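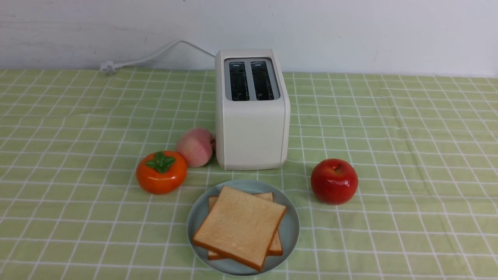
My favorite way to learn about the past is to find out what was on the radio the week somebody was born. Give me the top 15 from any ordinary week and I can keep myself happy for a whole evening, and I mean the entire list, down to the novelty record and the ballad by a singer who never had another hit. Most people stop at number one. I think that's like looking at a plate with two slices of bread on it, with the toaster right there on the green tablecloth, and going off to read about banquets. The ordinary stuff is what people lived on! The number one song tells you what sold best, and that's fine, but number 11 tells you what was playing in the car on the way to the dentist.

I got into this through my neighbor, Remedios Arrieta, whose daughters wanted a birthday scrapbook for her and asked if I could "look up the song." One song. I handed over four pages. I had the chart, the movies playing downtown, the television schedule for the night she was born, the weather, the price of a bus ride, and an ad for a winter coat that I still think about. The daughters were polite. Remedios called me at eight the next morning and we talked until lunch, mostly about the coat, because her aunt had owned one just like it and had worn it to everything, weddings included.

So here is my argument, and I've been making it to anyone who will sit still. The "on the day you were born" page is one of the best kinds of history writing we have, and we treat it like a party favor. We put it on mugs. We print it in curly type on a card with a balloon in the corner. Meanwhile it does something a big fat history of the decade has a hard time doing, which is to put you down on one particular Friday and leave you there to look around.

Think about how the big histories work. They know what comes next. The author knows which band will break up and which movie will be loved in 30 years, and you can feel that knowledge leaning on every sentence. A birthday page doesn't care. It gives the forgettable comedy the same size type as the classic, because in that week they were both just things you could buy a ticket to. I find that thrilling. You get to stand there with everybody else, not knowing.

My friend Wahyudi Sutanto disagrees with me, and he's a good person to disagree with. He says charts only show what got counted. If you bought your records at the flea market, or taped songs off the radio, or if your family's music came over in a suitcase, the chart never heard about you. He's right. He grew up in a house where the hit of the year was a cassette from an uncle, played until the tape stretched, and no list anywhere will ever show it.

But I think that's a reason to make the pages bigger. Put the cassette in! When I make one of these now, I leave the last third blank and send it to the oldest person I can find in the family. Annag Jardine filled hers with the names of every dog on her street. Przemysław Domański wrote two lines about a dance hall called the Rindberg, one of which was "too hot, always," and his granddaughter told me she had never heard him mention dancing in her life. They have since gone through a whole shoebox together looking for the ticket stubs.

I do have complaints. There are plenty of birthday pages out there that are plainly copied from one another, mistakes and all. I once followed a single wrong movie title through page after page until I gave up and went to bed. A date gets mixed up with the date the chart was printed, or the British list gets passed off as the American one, and after that it's on the mug forever. If you're going to give someone a day, give them the right one. Go to the library. Ask for the newspaper on film and turn the crank yourself – half the fun is what goes past on the way to your page. I was hunting for a movie listing last July and ended up reading 400 words on a missing parade float, and I regret nothing.

Kirsty Baxter, who runs the Purves reading room and puts up with me, keeps a scrapbook of the wrong turns people take on that machine. It has more than 700 clippings in it now, and I would rather have that book than most of the encyclopedias on her shelves. Lost gloves, spelling bees, a man who wanted to trade an accordion for a canoe.

If you've never tried it, pick somebody you love and look up their week. Skip the number one song, they've already heard it. Start at the bottom of the list and work up, and play each record all the way through, even the bad ones (there will be bad ones, and one of them will be stuck in your head by supper). Then find out what was on television at eight that night, and call them up and ask whether anybody in the house was watching. Remedios says hers had the set on for the wrestling, with the sound off so the baby could sleep.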